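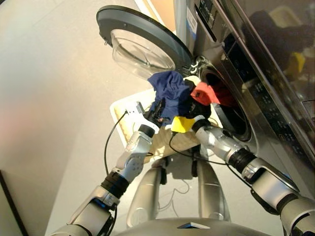 Laundry with two arms: pictures from the Keltach planner
Gallery — August 28, 2021

We have spent most of August on laundry, and I have loved nearly every minute of it! Keltach is the planning layer that Sheyla Henao and I have been writing at Nasance. It takes what the cameras report, decides what both arms should do next, and hands the result down to the motion controller. Until this summer it had mostly moved boxes. Boxes are kind to software. They have corners, they keep their shape when you look away, and a grasp that was good a moment ago is still good now.

Clothes have no such manners, so a good deal of the old code had to go. The first version of Keltach tried to fit a full mesh to every garment before it would plan a grasp. It made lovely plots (Clive Clegg still has one as his desktop background) and it was hopelessly slow. What we run now is much simpler. Perception gives us coloured regions with a depth edge, plus a guess at which bits are free to lift and which are trapped under something else. The planner picks from those, and it is allowed to be wrong and look again.

The other big change is that the two arms share one plan. We used to plan the left arm, freeze it, and then plan the right arm around it, and you could watch the second arm tie itself in knots trying to stay out of the way. Now both go into the same search with the door and the drum rim as obstacles. The search gets 400 milliseconds. If it has found nothing by then it hands back the best partial path and we ask for a fresh view. Sheyla wrote the cost terms for this and they are a joy to read, with a comment on every one.

The tray mode is my favourite part. Carrying things on a tray means the grippers form a closed loop through a stiff object, and any disagreement between the arms turns straight into force at the wrists. Zostby, our little constraint library, treats the tray as one extra link joining the two hands. The controller then corrects both wrists together at 100 Hz.

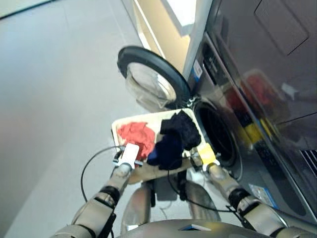
Tray mode at the open door, with the red cloth on one side and the dark clothes on the other.

Dark clothes deserve a paragraph of their own. Black on navy is very hard for the segmenter, and where the two overlap it likes to call them a single garment. We tried turning up the contrast, which helped a bit and broke the reds. Clive had the better idea: leave the merged region alone, plan a small lift at one edge, and see which pixels move. It's a cheap trick and I'm delighted by it.

Shiny surfaces are the next thing on the list. A bright cloth gives a coloured smear in a glossy appliance front, and our region finder will happily report it as a second piece of laundry sitting inside the metal. For now we mask out everything behind the plane of the machine front, apart from the drum opening. I'd like something less blunt.

For anyone following the code, the replay viewer is in the same branch as the planner. It steps through a run with the camera view on one side and the candidate paths on the other — drag the slider and you can see each option the search threw away and what it cost. There are 76 recorded runs in the test set so far, stored in the Vestergaard log format, so the older viewer will open them too (without the cost panel).

Still to do: the door as a moving obstacle, sleeves, and a proper name for the edge-lift trick, which is called wiggle_4 in the code and really shouldn't be.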